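Chapter 11
Putting a Living Room Back in Order

11 min read

Most living rooms are not dirty. They are full of things that belong somewhere else. A cup came in from the kitchen, a charger from the bedroom, the mail from the front door. This chapter deals with moving those things out and giving a place to the ones that stay. Cleaning is covered in Chapter 13.

The method used here comes from Folasade Tamuno, who taught household management for many years at the Ultolach training center. She divided the work into two passes. On the first pass, the student walks the room with one open container and picks up every small item on the floor, the tables and the seats. Nothing is sorted yet. On the second pass, the container is emptied item by item, and each item goes to its own room or its own shelf.

Students often want to sort as they go. Obed Atinga timed both ways of working with his September class and found that those who sorted early left the room again and again, and several forgot what they had been doing. The two-pass group finished sooner and missed fewer items.

The container matters more than people expect. A plastic one with a wide opening is light, wipes clean and can be held in one hand. Deep boxes tend to be filled and then left in a corner. If the container is full before the first pass is over, stop and empty it.

Seats come last. Take the cushions off, check the gaps for coins and pens, and shake out any throw before it goes back. Fold the throw over the arm or spread it flat across the seat. Either is acceptable as long as the household agrees on one.

By the end of the chapter you should be able to plan both passes for a room you have not seen before, and to explain your plan to a partner. Keep your notes from Exercise 2, as you will need them for the floor plan.

Share 13 | Comments 2

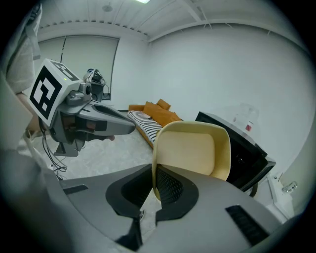
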